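Brastia Home Help > Furniture > Tables and worktops

Table made from planks, what to do with the seams between the boards?

Viewed 1,922 times

Posted by Joelle Dabbas, Paltadton

Hello to all. In January we bought a used table from Qudah, the second-hand hall near the station. We paid 937 for it together with the bench, which my husband finds too much and I find correct. The top is real wood, made from long planks, and between the planks there are thin seams.

My problem is with these seams. The children paint and play on the table every afternoon, and everything small finds its way in there: flour, sugar, dust from the pencils, dry modeling clay. I wipe with a damp cloth and I have the feeling that I only push the dirt deeper. Then I tried a toothpick and I made a small scratch along the edge of one board, so I stopped.

My questions are these. Should I fill the seams with something, so that the top becomes one flat surface? If yes, with what? Wood filler, wax, clear glue? And the second thing, the seller said that the table was oiled with Reko oil but he did not know when. Must I remove the old oil before I put new oil? I have never done this before and I do not want to destroy the table.

One seam near the window end is wider than the others. I can put the corner of a bank card into it. In the summer I believe it will be smaller, but I don't know this from experience.

Thank you in advance for your patience with my long message.

33 people found this useful

Answers

tablewright_p

Do not fill them with anything hard. Solid wood becomes wider and narrower with the seasons, and the movement goes across the boards, exactly where your seams are. If you put a hard filler in the gap in winter, when the air in the house is dry, then in summer the boards want to come together and there is no space. The filler cracks and comes out in pieces, or it pushes the boards. I did this with my first table and I spent a whole weekend scratching it out again.

For cleaning, I use the vacuum cleaner first, with the soft brush, and I go along the seam and not across it. After that an old toothbrush, dry. Only at the end a cloth, well squeezed. If you begin with the wet cloth, the flour becomes a paste and later it is like cement. For the clay that is already dry, take a wooden skewer and cut the point off a little so that it is flat. Hold it almost lying down and pull it toward you, slowly.

My own top has long planks too, in a honey color, with the seams thin and the grain easy to see. I have left the seams open and I am content with it. We keep a dark round bowl near the middle for the small things, so they have a place to go that is not the gap between two boards.
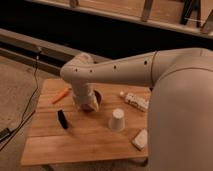 About the oil

You don't need to remove the old oil if the surface is only dull. You need to remove it if it is sticky. Put your hand flat on the wood and wait a moment. If the hand comes away easily, you can clean, let it dry one night, and oil on top.

Put on very little. Beginners always take too much, and I was the same. Rub it in along the grain with a cotton cloth, wait as long as the can says, and then take a clean cloth and wipe off everything that did not go in. Pay attention to the seams, because oil collects there and stays soft for weeks — then the dust sticks to it and you have a black line. I fold the cloth over a thin piece of cardboard and pull it through.

The cloths with oil on them must be spread out flat outside to dry, or put in a metal can with water. Please do not leave them in a ball in the kitchen garbage, they can become hot and start to burn by themselves.

For the wide seam, I would measure it now and again in summer. If it is 2 mm in winter and almost closed in summer, everything is normal. If it stays the same or grows, look under the table. Maybe a screw is loose or one glue joint has opened, and this you can repair with glue and clamps.

morning_kettle

We just put an oilcloth over ours when the kids paint. Cheap and you can roll it up. Take it off in the evening because under it the wood can't breathe, or this is what my mother in law says.

grainandgrit

I agree with most of the first answer, but one thing I would do differently. If the crumbs make you really unhappy, soft furniture wax in the seams is possible. It is soft enough to move with the wood, and if you don't like it you can take it out with the flat skewer. But first oil, let it harden completely, and then wax. In the other order the oil will not go in near the edges. And never near the place where you put hot pots.

For the scratch from the toothpick, fine sandpaper, only with the grain, and a drop of oil. Try first on the underside.

Joelle Dabbas

Thank you very much to all three. The hand test is good, nothing is sticky, so I will only clean and oil. The vacuum cleaner brought out an incredible quantity of glitter. I looked under the table with a flashlight also, and at the wide seam there is one screw that I could turn with my fingers. I tightened it a little, not with force, and I will measure again when it is warm.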